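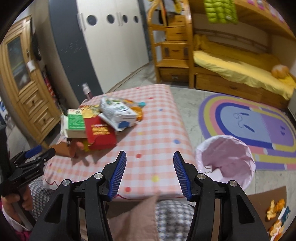
Monday, late, after the dishes

I have been promising myself since the start of November that I would go through the snack and odds-and-ends pile before it took over, and tonight I finally have it all out on the checkered mattress on the floor. Pink and white checks, with those little colored spots I have always been silly about. I bought it years ago at the Skarby closing sale, when Carmela Toledo talked me into it on the grounds that every home needs somewhere soft to put a guest or a mess. She was right on both counts, and it has held a good many more messes than guests.

So, the pile. It doesn't look like much when it's spread over half a mattress, but it had been living in three different places and I swear it was breeding. The red box is in front, open a little at the top, and that one is staying within reach because I know myself. The yellow package is hiding behind it. I'd like to save that for when Carmela comes up from Fikbridge, though I said the same about the last one and then there was a rainy weekend and that was that. The green-and-white box with all the tiny print is going on the shelf by the lamp, where I can pretend I'll read every word of it with my good glasses on.

Then there is the big crumpled white bag with the green and blue on it, which refuses to stand up and won't lie down either. It just leans on everybody else like my uncle at a wedding. I'll find a clip for it. I had a whole card of clips from Skikton, and I put them somewhere so sensible that I haven't seen them since summer.

The little spray bottle with the pump I stood at the back, out of the way, and it can go to the bathroom tomorrow. The piece of brown cardboard I am keeping, and I don't care what anyone says about me and cardboard. It'll line the bottom of the drawer very nicely, and if it doesn't fit I have scissors.

I did the accounts while the kettle boiled — 430 for the new shelf from Casado, delivery included, and they say it will be here by the end of the week. I wrote it in the book under the electricity and felt quite grown up. The shelf is for the corner by the window, and it's meant to hold exactly this sort of thing, so that the mattress can go back to being a mattress. I measured the corner twice and got two different answers, so I'll have Carmela hold the other end of the tape.

She called at 4, by the way, and we talked until it got dark. Her knee is better, her neighbor is not. She wants the recipe for the orange cake and I told her I would copy it out properly this time, with the oven temperature, which I left off before (poor thing, she guessed, and it came out like a doormat).

I meant to have everything put away before bed, but my tea is poured and my feet hurt, and the pile isn't going anywhere tonight. Must remember to look for those clips in the sewing basket.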